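Course Handout 6: Does a Tidy Desk Make You Work Better?

Reading claims about the workplace, second half of the term

You were asked to read the Berkstead office study before class. If you skimmed it, go back and read the methods page, which is short and does most of the damage. The headline version, the one that got passed around in July, says that people with clear desks get more done. What the study measured is a good deal smaller than that.

What they did. The researchers asked 200 office workers to rate their own desks for neatness and then to rate their own output over the past month. Same person, same form, same sitting. People who gave themselves a high mark on the first question tended to give themselves a high mark on the second. You should be able to name at least one dull explanation before you reach for the exciting one. Some people mark themselves high on everything. Some were filling in the form at the end of a good day.

Nobody looked at a desk. I would underline that twice. There is no outside check on the neatness score, and none on the output score either. The paper calls this a limit in its closing pages, in one sentence, and then goes on to give advice to managers as if the sentence weren't there.

The Tirkum trial is usually cited as the fix. It is better, and I still don't think it carries the weight people put on it. Workers were put into two groups by lot. One group had its desks cleared every evening for 9 weeks and the other was left alone. Output was counted from finished case files, which is a real number somebody can check. The cleared group finished more files.

Points to raise before you believe it:

The cleared group knew they were being studied, and so did their supervisors. The other group got no visit and no attention at all. A fair comparison would have sent someone around to both.

Six people left the cleared group partway through and were dropped from the count. We aren't told why they left. If the people who hated having their things moved were the ones who quit, the average of those who stayed means very little.

Finished files are not the same as files finished well. The trial has no measure of errors or of files sent back.

The trial was paid for by Drekness, which sells storage furniture. That doesn't make it wrong. It does mean you should ask what would have happened to a result that went the other way, and whether we would ever have seen it.

Lui is the other name you will run into, usually in the form "Lui showed that clutter drains attention." The Lui experiment had students search for a letter on a screen filled with other letters. More letters, slower search. I have no quarrel with the result. I do object to the jump from letters on a screen to coffee mugs next to a keyboard. Looking for one thing among many is a task. Sitting near things you aren't looking for is a different situation, and the experiment didn't test it.

A word on definitions, because this is where most of last year's papers went soft. "Clutter" is used in at least 2 ways in these readings, sometimes on the same page. One is the number of objects on the surface. The other is how hard it is to find what you want. These can come apart.

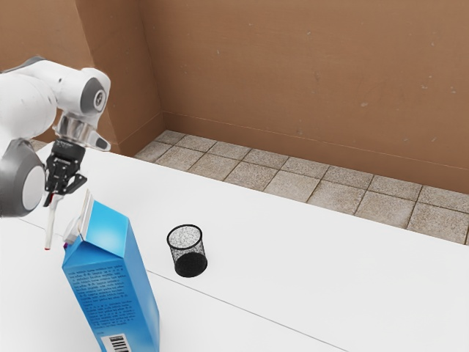
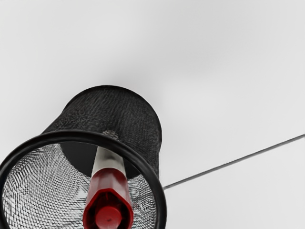
Count and order need separate scores, and a study that folds them together can't tell you which one mattered. Berkstead asks only whether the desk is "neat," and each reader fills in the word as they like. Take the mesh cup with the marker in it, with its opening tipped over to one side. A rater who counts objects would record very little there, while a rater who cares about things standing straight might mark it down. Both would be following the instructions. When you write your own rating sheet, say which sense you mean, then have two people score the same desks without talking to each other and report how often they disagree.

For next time: write one page on the Tirkum trial. Choose the single weakness you think is most serious and say what result would have changed your mind. Do not list every flaw you can find. A long list tells me you haven't decided which ones matter, and "the sample was too small" with no further argument gets no credit.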